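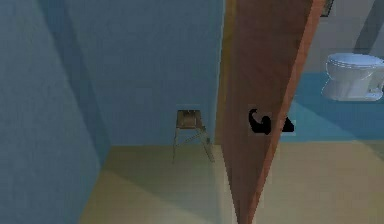 Unit 4 Handout: Recording Demonstrations by Remote Control
Instructor: Fatemeh Zarei

In this unit you drive the simulated arm yourself and save the runs. The policy trained in Unit 5 sees only what you recorded, so poor runs cost you later. Each pair submits 34 runs in the Zalum simulator. Practice runs are not graded.
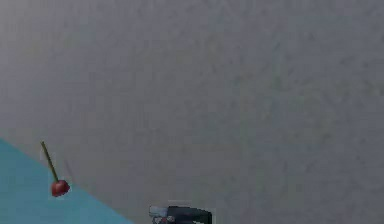 Start each run from the home pose and look before you move. Find the object in the wrist view and decide which part you will grasp. With the plunger, the thin handle and the red cup call for different approaches, so pick one and keep to it for the whole set. If the object is off to the left, as the plunger is in this view, line up sideways first and then lower the gripper. Keep the speed slider at 2 or lower.
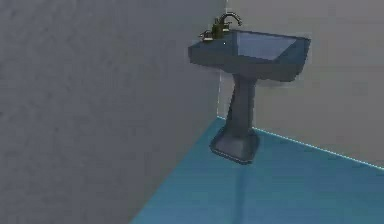

Vasco Rebelo asked whether a run with a missed grasp should be thrown out. Keep it if you recovered within the same run, and tag it "recovery." Delete it if you had to reset. He also asked about long pauses. Anything over 185 idle steps is trimmed by the script, up to the next joystick input.

Fixtures do not move. If you bump one, back away and continue.

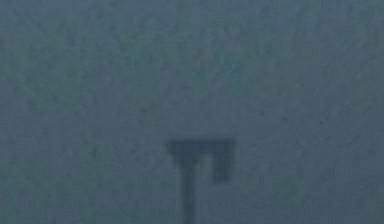

Fig. 4. Shadow on a plain surface, arm itself out of view.

A shadow can help you judge height when depth is hard to read. Do not steer by it alone.

Before submitting:
Check that every run has a task label.
Replay the first and last run from start to finish.
Name the folder with both last names, for example Kiani_Soltani.

Reading for next time: course notes, section on action noise.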